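Por Gorazd Janevski e Tien-fu Yau
Agosto
106 partilhas · 2 comentários

Tingir com restos da cozinha: relatório final do projeto Florkine

Começámos com cascas de cebola e uma panela velha, e acabámos com o laboratório inteiro a cheirar a sopa! A ideia era simples: descobrir que cores se conseguem tirar do lixo orgânico da cantina e quais aguentam a lavagem.

Preparámos 96 amostras de algodão cru, todas cortadas do mesmo rolo. Metade levou mordente de alúmen na véspera, a outra metade foi para o banho tal como estava. Mantivemos a água a 80 graus durante uma hora, mexendo de vez em quando (o Tien-fu ficou com o braço dorido e não se calou com isso).

A cebola amarela foi a grande surpresa. Com alúmen deu um dourado forte, lindíssimo, que quase não perdeu cor depois das lavagens. A cebola roxa saiu esverdeada, coisa que nenhum de nós esperava, e repetimos o banho só para confirmar. Já a beterraba desiludiu: rosa vivo na panela, bege triste no tecido lavado. O caroço de abacate deu um rosa-velho muito suave, o nosso preferido.

Nas amostras sem mordente a cor desbotou quase sempre, exceto na casca de romã, que tem taninos de sobra.

Faltou-nos testar a resistência à luz. Deixámos uma série na janela da sala Ulton e vamos comparar no próximo período, desta vez também com lã, que segundo tudo o que lemos agarra a cor muito melhor!
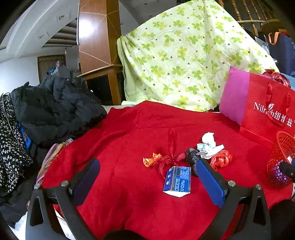

Para quem quiser repetir, pesem sempre o tecido seco antes de calcular o alúmen. Nós esquecemo-nos no primeiro lote e tivemos de o refazer.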